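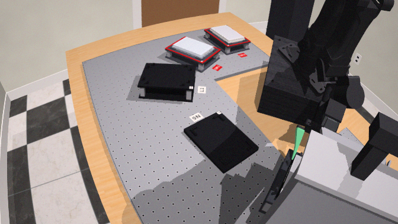
Render: Danica Slanina, Koubek simulation scene

Print this page | E-mail this page

Pre-run check for the Koubek cell: planner and perception changes
Monday, October 14, 2019
By Jarlath Ní Chonaill

Hi all! Same list as last time, with my comments from this morning's walk through the sim scene. The release under review is the new grasp planner (the Flondar branch), plus the label detector Matúš retrained. Anything marked OPEN has to be closed before we load the branch on the real arm. If you disagree with one of my marks, write under it, don't erase it. I do read them!

SECTION A. SCENE AND COLLISION MODEL

A1. Perforated board modeled as a solid surface, holes visual only. OK
I like this one a lot better than the old mesh, where every hole was real geometry and the collision checker crawled. Contact at the board is now one flat plane.

A2. Bare wood along the board's edges included in the keep-out volume. OPEN
The far and left strips are in. The inner corner near the arm is missing, so the planner thinks it can dip there. It can't. Norbert has the file open already (thank you).

A3. Raised platforms modeled as deck, supports and base. OPEN
The red-edged pair at the far end is a single closed box each, gap and all. Fine for now, a bit conservative. But the black platform has its gap left open in the collision model, and I got a plan that slid a plate corner right into it. Please box that one in too until we have a reason to reach under a deck.

A4. Slabs on the red-edged platforms registered as loose objects. OK
I was worried they'd be welded to the decks in the scene file again. They're separate bodies, and I could knock one off with a bad goal pose. Very satisfying.

A5. Column, wall and the black block by the arm included. OK
Margins are 60 mm everywhere. Don't shrink them to make a plan succeed. You know who you are.

SECTION B. PERCEPTION

B1. Labels detected when upside down or sideways. OK
The white ones by the black platform and the flat black plate both came back with the right ID and the right orientation. Matúš, this is so much better than June.

B2. Small red labels detected. OPEN
One of the two drops out whenever the arm crosses between it and the virtual camera, and then the tracker forgets it completely. I'd like it to hold the last pose and flag it as stale, so the planner can decide to wait.

B3. Black parts on dark areas, shadows on. OPEN
The flat black plate with the shadow line running across it is still our worst case. The segmenter took the line for an edge and gave me two plates in 22 of 300 frames. Setting the light to "even" makes the problem vanish, so please test with shadows ON. The real room has windows.

B4. Floor excluded from the depth crop. OK
The checkered tiles used to give us ghost labels. No ghosts today!

SECTION C. PLANNING AND CONTROL

C1. Held plate attached to the gripper model before any motion. OK
The thin black plate now travels as part of the arm for collision purposes, and it detaches on release. I tried cancelling halfway through, too, and it stayed attached, as it should.

C2. Clearance between held plate and the big gray box body. OPEN
This is the one I care about most. The planner's start pose has the plate standing nearly on edge right beside the box, and the first move is a wrist rotation. Lift first, then rotate. Rostislav is adding a fixed retreat waypoint.

C3. Speed scaling active near the board. OK
Checked in the log, not just by eye.

C4. Protective stop from the operator panel. OK
Triggered it mid-move, mid-plan and during a detector restart. All clean.

C5. Planner timeout handled. OK, with a comment
It gives up politely and holds position. The error text is "Status 134", though, and I had to go look that up. Could we have words, please?

SECTION D. BEFORE THE REAL ARM

[ ] A2, A3, B2, B3 and C2 closed, and initialed by somebody other than the person who fixed them
[ ] Scene file and branch hash copied into the Ziltau log
[ ] First run at reduced speed, slabs off
[ ] One person at the stop button, doing nothing else (no phone, no typing)

I'll rerun section B as soon as Matúš pushes the tracker change. Rostislav, give me a shout when the waypoint is in and I'll take C2 again with you.

Back to top
Contact: Mivis Cell Software, safety desk
© 2019 Mivis. All rights reserved.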